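Pita 3: two-arm task planner and controller

Pita is a planning and control package for tabletop sorting and transfer with one or two arms. It takes a list of objects and a list of destinations, assigns each object to an arm, plans the motion, and sends joint targets to the controller. It runs against a simulated cell or a real one through the same interface. It is developed and supported by Baláž.

What is in the package

Planner. Sampling-based, with a smoothing pass. Plans for both arms are made in the joint space of the pair, so the arms are treated as one machine with one set of limits. A single-arm mode is included and is faster.

Allocator. Decides which arm takes which object, and in what order. The default cost is total travel time plus a penalty for each moment when one arm has to wait for the other. The cost function is a plain Python file and can be replaced.

Cliso. The perception module. Reads colour and depth from a fixed camera, a wrist camera or both, and returns object poses with a confidence value. Cliso can be bought separately.

Runner. Executes the plan, watches for deviation, stops or replans. Logs everything to one file per run.

Cell editor. For placing tables, bins, posts and arm bases. Exports to the simulator and to the planner's collision model from one description, so the two can't drift apart.

Colour sorting task

The installer includes a colour sorting task with five cubes and two open bins, and most new users start with it. The rule file maps each cube colour to a bin or to "leave". In the default file the teal cube goes to the teal bin, the light pink cube goes to the pink bin, and the others are left where they are. They still count as obstacles for the fingers on the way in, and the planner will not push them. 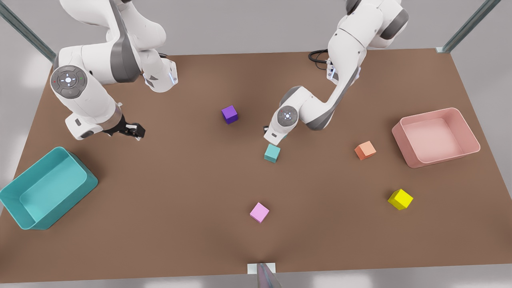
Ryan Nuttall asks what happens when both arms want the same patch of table, and whether the second arm simply waits at its home pose until the first has cleared. He runs a similar layout with a different planner and says that most of his cycle time goes on waiting.

The second arm does not go home. Pita reserves space by time slice. Each planned motion claims the volume it sweeps for the slices in which it sweeps it, and the other arm can use that volume before or after. In practice the waiting arm is held at a pre-grasp pose just outside the claimed volume. If the claim is released early, for instance after a short grasp, the runner brings the waiting motion forward without a full replan.

Where two objects lie close together near the middle of the table, the allocator will usually give both to one arm. This looks inefficient on screen but is normally the shorter plan. To force a split, set allocator.balance to 1. The default is 0.

Timing

Planning for the default task takes 82 ms on the reference machine with both arms active. The single-arm figure is 60 ms. Both are medians over 3000 generated layouts, with cubes placed at random on the tabletop and no cube closer than one cube width to a bin. Layouts outside that rule are planned correctly but the figures above don't cover them.

The control loop does not depend on planning time. If a new plan is late, the arms finish the current segment and hold.

Grasp checks from the wrist camera

A fixed camera gives Cliso a good estimate of where an object is and a rather poor one of how it is turned, especially for cubes, where a small yaw error puts a finger on a corner. Before closing, Pita can pause above the object, take one frame from the wrist camera and correct the pose. This is on by default for objects narrower than the open jaw by less than the margin set in grasp.clearance.

Two things cause most of the trouble at this stage. The first is an object and a bin of the same colour in one view. A simple colour threshold returns both. Cliso separates them by fitting the known object size first and then rejecting any region that runs off the image or fails the fit. The second is shading. The wall of a bin darkens the table next to it, and a threshold tuned on open table may fail there. Cliso works on hue and keeps brightness out of the first pass, then uses brightness only to tell the top face from the side faces.

The gripper fingers are masked using the current jaw opening. If you fit longer fingers, regenerate the mask with cliso mask --from-model. An old mask will not raise an error. It will return a pose with low confidence, and the runner will retry twice and then skip the object.
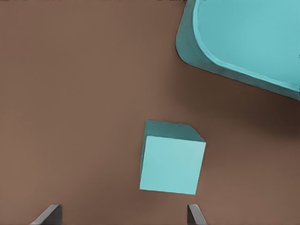 Haswood, Thu 10 November

Release 3.1 is available from the download page for all licence holders. Changes since 3.0:

- The wrist camera correction now reports yaw error in the log as well as position error.
- Bins can be given a rim height separate from the wall height. Users with lipped bins should set it; the old behaviour placed the release point too low.
- Release height is measured from the rim and no longer from the bin floor. Existing cell files are converted on opening. Check the result before running on a real arm.
- The allocator no longer swaps arms in the middle of a task when two costs are equal. It keeps the earlier choice.
- Cable volumes can be attached to any link in the cell editor. They are treated as soft obstacles, with a cost per centimetre of overlap.
- Fixed: replanning after a skipped object sometimes kept the skipped object's space claim until the end of the run.
- Fixed: the cell editor lost post positions when the table was rotated.

Known faults in 3.1: the log viewer is slow on files from long runs, and undo in the cell editor does not cover deleted bins.

Simulated and real cells

The simulator back end and the hardware back end accept the same commands and return the same messages. A rule file, a cost function and a cell file written for one will load in the other. What does not carry over is contact. The simulator uses a simple friction model, and a grasp that holds there may slip on a real object with a glossy face. We advise running the grasp tests in the tools folder on the real gripper before trusting force settings taken from simulation.

Rendered wrist images are cleaner than those from a real camera. Cliso can add noise, blur and exposure drift to rendered frames (cliso degrade), and the confidence thresholds in the default file were set with these switched on. If you switch them off, expect higher confidence values than you will see on hardware.

Requirements

Operating system: 64-bit Linux. The cell editor and log viewer also run on Windows.
Memory: 16 GB. More is needed only for batch layout generation.
Graphics: any card that can drive the simulator. The planner itself uses the processor only.
Arms: one or two, six or seven joints each, with a position interface. Mixed pairs are allowed.
Grippers: parallel jaw. Suction is supported by the planner but not by the grasp check.
Cameras: one fixed colour and depth camera as a minimum. Wrist cameras may be colour only.

Licences

Single seat, lab (five seats) and site. All three include the simulator back end. The hardware back end is a separate key tied to the controller. Updates within version 3 are free. Cliso on its own is licensed per camera. Part number for the lab licence with Cliso is 103; please quote it on the order.

A trial key lasts one month and has no limits apart from the hardware back end. Logs made with a trial key open normally in the full version.

Support

Send the run log and the cell file with any question. A screenshot alone is rarely enough to reproduce a planning fault. If the problem is with a pose, include the frame that Cliso saved beside the log; it has the same name as the run, with the object number added.

Shared 14 times | 4 comments

kestrel_b
Does the separate rim height apply to bins that overhang the table edge? Ours do on one side and 3.0 used to treat the overhanging part as if it went down to the floor.

Baláž support
Yes, and the overhang is modelled as it is drawn. The floor-height fault was in the exporter and went in 3.0.2. Re-export the cell file once.

odd_jobs
Keeping the earlier choice on equal costs is a big help. We had logs where the same cube changed arms four times before anything moved. Is there a way to see the cost of the rejected assignment? I can only find the winning one.

M. in Leeds
@odd_jobs set allocator.verbose to 2. It prints the lot. Makes the log viewer problem worse though, so I only do it on short runs.

Contact Baláž | Licence terms | © Baláž, all rights reserved | Back to top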